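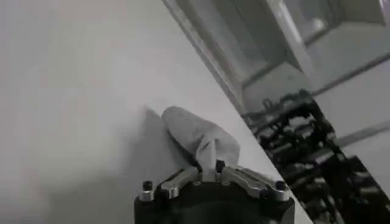
Progress report to the Etari fund, second period, March 2018

Hello again! I promised a shorter report this time, so I'll start with the part you'll want to pass on: the new grasp planner is in, it runs on both arms, and I no longer have to restart it between trials (you may remember the complaints in my last one).

Most of the period went into Jirnanero, our perception module. Soft things are hard for it. A cloth has no fixed shape, and gray fabric on a white table gives the depth estimate very little to hold on to. I rewrote the segmentation step so it looks for folds and ridges first and the outline second, and on our replay set of 1000 recorded grasps it now proposes a usable pinch point in 88 percent of them. Plush toys are coming along too, though ears and flaps still get picked more often than I'd like. 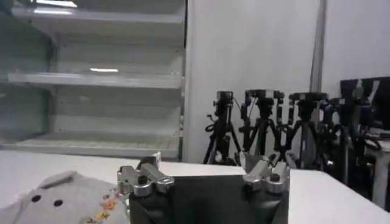 The wrist views matter more than I expected when I wrote the proposal. The planner used to trust the overhead estimate right up to contact. Now it takes a fresh look from the wrist on the way down and can shift the target by up to 2 cm before the fingers close. That cost us 200 milliseconds per attempt, and I'm fine with that – speed was never the point of this phase.

Two-arm planning is the piece that's behind. Olvera, the motion library we picked, treats the second arm as a fixed obstacle, so one arm ends up waiting politely while the other works. I've started on a shared timeline for the two and hope to have it merged by June.

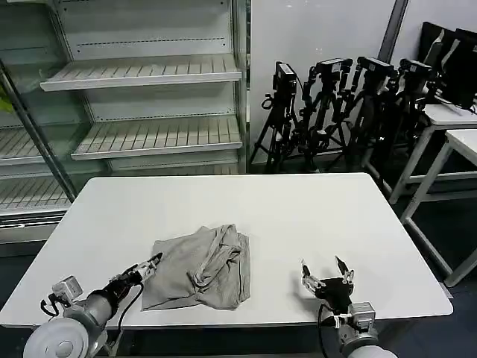
Both arms at the table with the gray cloth.

Spending is on plan except for the Prelier logging license, which renewed early. I've moved that out of the travel line and the updated sheet is in the shared folder. Please let me know if you'd like the replay results broken down by object.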